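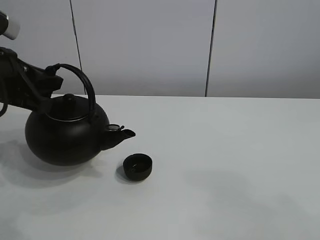 Brahim Bouazza
Shop lead, Gredska workshop

June, bench notes, 4:30 pm

Moataz wants to cut the discs for the Cimholm stools on the band saw with a pivot jig instead of the router trammel. He saw someone do it in under a minute a piece. I said fine, show me on scrap first.

Target is 560 mm across, 18 mm birch ply. Made the jig from an offcut with a hardwood runner in the miter slot and a brass pin at 280. Six blanks cut, blade tension left where it was.

First one measured 554 across the grain and a hair more with it. So it isn't even round, it's just small. Moataz says the pin hole was sloppy. Maybe. I think the pin is sitting a little behind the teeth and the blade is getting pulled inward - you can see the burn on one side of every edge. Moved the pin forward until it lined up with the gullets and the burn mostly went away. The flat spot where the cut starts did not.

The Gruramine blade is sold as good for tight curves. A stool seat is not a tight curve and it still wandered, so I don't put much weight on the packaging.

Blanks 4 and 5 could be saved on the disc sander. The rest are scrap, or lids for something.

My vote is still to rough them out on the band saw a bit oversize and finish with the router. Slower, yes. Moataz disagrees and wants to try a wider blade from Erraji before we decide. OK, but on the same scrap, and somebody other than him measures.

To do: new pin, tighter hole. Check the runner for play, I felt some at the front of the table.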